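Automation notes, part 3: the folding bench at Dengate
Posted 28th July
Filed under: workplace, textiles, automation

Parts 1 and 2 covered the sorting line and the label scanner. This part covers the folding bench, which has changed the daily work at Dengate more than either of those.

Background for new readers. Dengate takes in returned and secondhand clothing, inspects it, folds it and ships it back out to stores. Plostley, our largest customer, sends mostly denim. I work on the bench side and keep the cell logs.

The old arrangement

Folding was done standing, at long tables, in full shifts. The target was 300 garments per person per shift. Inspection was part of the same motion: a folder felt for a broken zipper or a weak seam while laying the item flat, and threw the bad ones in a bin behind her. None of this was written down. It was never a separate line in the process sheet, so when the sheet was used to plan the automation, inspection was missing from it.

The current arrangement

We run two-arm cells for pants and other long items. The control software is Grilen. Each cell has an operator who loads, watches, clears faults and decides what counts as a finished fold. Pay grade for that job went up one step in June after some back and forth with management. The number of people on the bench went down by attrition. Two positions were not refilled, and I think that should be said plainly in any writeup of this kind.

Ilham Abdel Rahman moved from folding to cell operation and wrote most of our fault list. Her main point is that the arms treat a garment as a shape, and a folder treats it as a garment. Twisted legs, stuck pockets and inside-out sleeves all pass as valid shapes if the outline is close enough.

Inspection was restored as its own station ahead of the cells. It takes 20 seconds per item. This cancels part of the labor saving, and the original estimate did not include it.

Stretch and align

The step with the most operator input is the one before the first fold. Both arms hold the denim by opposite ends and pull it out along its length. Too little tension leaves creases that get folded in. Too much and the thinner end slips out of the grip. Our setting was arrived at over 9 revisions, and heavy denim still gets its own profile.

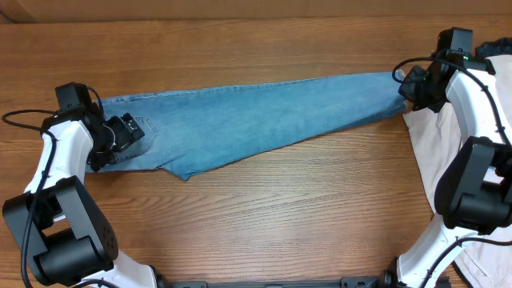 What changed for the operators

Less standing in one spot and less wrist strain. More waiting, and more attention spent on waiting, which several people find more tiring than folding was. Othmane Zaki asked for rotation between the cells and inspection every two hours. We have it on a trial basis and I would keep it.

Talking is harder. At the long tables people faced each other. The cells are spaced for access, and the operators face the arms.

Skill is also moving. A new hire can be trained on a cell without ever having folded a full shift by hand. Those operators clear faults quickly but are slower to spot a bad fold. We now start everyone with 100 items by hand before they touch the controls.

Open items

The Moradi racks do not line up with the cell height, so finished stacks are still lifted by hand. Quote requested.

Fault codes in Grilen need plain names. Ilham has a draft.

Part 4 will cover the racks, if they arrive.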